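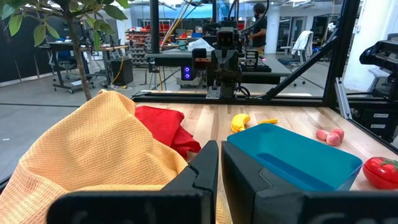
Re: Natural dyeing - getting a yellow that stays yellow

From: Eilif Lindholm
To: Mendcombe textiles list
Feb 15, 2024

Miłosz Ostrowski wrote:
> I've had a go at onion skins twice now and both times I got a lovely
> gold in the pot and a sort of weak tea colour on the cloth. It's old
> cotton sheeting, washed to death. Do I need to do something to it
> first, or is it just that cotton doesn't like onions? Edvin told me to
> use alum but didn't say how much, and I don't want to ask him a third
> time. Also does anyone do reds? My daughter wants red.

Hello Miłosz (and everyone),

Cotton likes onions well enough, but it does want some persuading first! Wool will take up nearly anything you wave at it, and then you try the same pot on a bit of sheeting and it comes out looking like a used teabag. I did exactly that my first winter at it and sulked for weeks.

So, what I do now. Give the cloth a proper scour, and I mean a long simmer with washing soda, even if it's been through the machine hundreds of times. Old sheets hold on to softener and goodness knows what else, and you'd be amazed at the colour of the water. Then alum. I go by the dry weight of the cloth, 17 grams of alum for every hundred grams, dissolved in hot water before anything goes in. Leave it overnight with the lid on. Some people put a tannin bath in before that (Sølve swears by oak galls) and it does help it grip, though it can dull a clear yellow a bit, so try a scrap.

For the dye itself I save skins in a paper bag until I've got at least half the weight of the cloth, more if I can. The greengrocer on Ansari Road lets me sweep out the bottom of his onion crate, which has saved me from eating an awful lot of soup. Simmer the skins for an hour, strain them out, let the pot cool a little and then put the cloth in wet. Don't crowd it. Anything with a texture to it comes up nicely, as the raised bits and the dips take the light differently.

Reds are harder. Madder is the one to go for, and the trick is keeping the heat down, because if it gets near boiling you get brown. I used 3 pans last time trying to get it right and the best was the one I forgot about on the back of the stove. You won't get a pillar box red out of it on cotton, more of a brick, so it may be worth warning your daughter. If she wants proper scarlet I'd buy the cloth already dyed and be done with it.

Wash the finished things separately the first few times, in something gentle. And dry the yellow out of the sun, it does fade.

I've still got 29 little sample cards from the Novitz weekend with the recipes written on the back, if you'd like to borrow them. Zoltán has the first lot at the moment but he's had them since the autumn so I'll give him a nudge.

Does anyone have a decent source for madder root, by the way? The last bag I had was mostly dust.

All the best,
Eilif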